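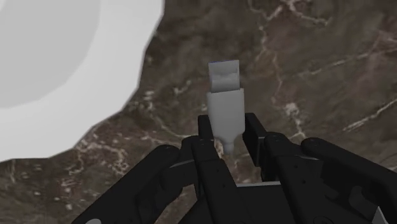 New labelling rules for simulated grasp tests

15 May 2024

If you've ever sat through a sales pitch where a robot hand picks up every single thing it's offered, you'll probably enjoy this one as much as I did. The Ukby working group has put out its code of practice for grasp testing in simulation, and after a long wait (I first wrote about the draft when it was four pages and a lot of arguing) it's a proper document with proper rules in it.

The short version is that anyone who signs up has to say, right beside the result, whether a grasp was done in a simulator or on real hardware. No more tucking it into a footnote on the second-last page. A rendered picture has to be labelled as rendered wherever it turns up in a test report, and a success rate from simulation can't be averaged together with one from the bench. I've seen that done more than once, and it drives me up the wall!

The rule that'll cause the most grumbling is the one on trial numbers. Each object in a test set now needs at least 100 attempts from varied starting positions before a lab can quote a percentage for it. Anything less can still go in the report, but only as a plain tally. Failed tries have to be kept for the life of the report, along with the random seeds, so that somebody else can run them again and get the same flop.

I rang Malsha Nanayakkara, who edited the final text, and asked her why the seeds mattered so much. She laughed and said she'd lost most of a winter trying to repeat a result from a lab that had thrown theirs out. "We ran it 171 times and never got their number," she told me. "They weren't being dishonest. They'd changed the friction setting partway through and hadn't written it down anywhere."

Friction gets its own section, which made me happy (I know, I know). Labs have to list the friction value for the fingertips and for every object, the mass of each object, and the time step the simulator was running at. If a value was measured on a real part, they say how. If it was a guess, they have to write "assumed" next to it. That one word is going to show up a lot in the next round of reports, I reckon, and good on anybody who uses it.

There's also a bit on what counts as a successful pick. Until now every lab had its own idea. One would count it if the fingers closed and the object left the table, another wanted it held for a few seconds, and a third wanted it shaken. The code settles on a lift, a hold and a slow turn of the wrist, with the object still in the fingers at the end. Small parts such as plugs and connectors have an extra requirement, and the report must give the angle of the part in the grip as well. A connector that's been picked up crooked is no use to anyone trying to push it into a socket, and a plain pass or fail hides that completely.

Backgrounds come up too, a little to my surprise. Where a camera is part of the system being tested, the lab has to vary the surface under the objects and put other items nearby, and it has to keep the images so a reviewer can look through them. Bare grey tables on their own won't cut it any more. Malsha said there was a fair bit of pushback on this from smaller labs worried about storage, so the group agreed that a sample of the images is enough once a test goes past 3000 attempts.

Two firms have already said they'll report this way. Bitetti, which makes multi-fingered hands, will redo its older results over the coming months and leave the originals up alongside so customers can compare. Rathore is starting with new products only. Sosex, whose simulator a lot of these labs use, is adding a report template that fills in the time step and the seeds by itself, and I'm told a test version is going out to a handful of users before the end of May.

I did ask what happens if someone signs up and then ignores the whole thing. The answer is a bit soft, to be fair. The group can ask for the records, and if they don't arrive the lab's name comes off the public list. There are no fines and no inspectors. Malsha reckons the list will be enough, as buyers have begun asking for it in tenders, and I hope she's right. I'd still have liked something with a few more teeth, especially for repeat offenders.

One thing the code doesn't touch is how closely a simulated result should match a real one before you're allowed to make a claim about the real hand. That was in the draft and got pulled. From what I hear the group had 41 comments on that clause alone and couldn't find two that agreed, so it's been parked for the next edition.

The code is free to read on the Ukby site, with a blank report form at the back. Comments for the second edition can be sent in through the same page, and you don't have to be a member to have your say. I've already sent mine, and it's mostly about the friction tables.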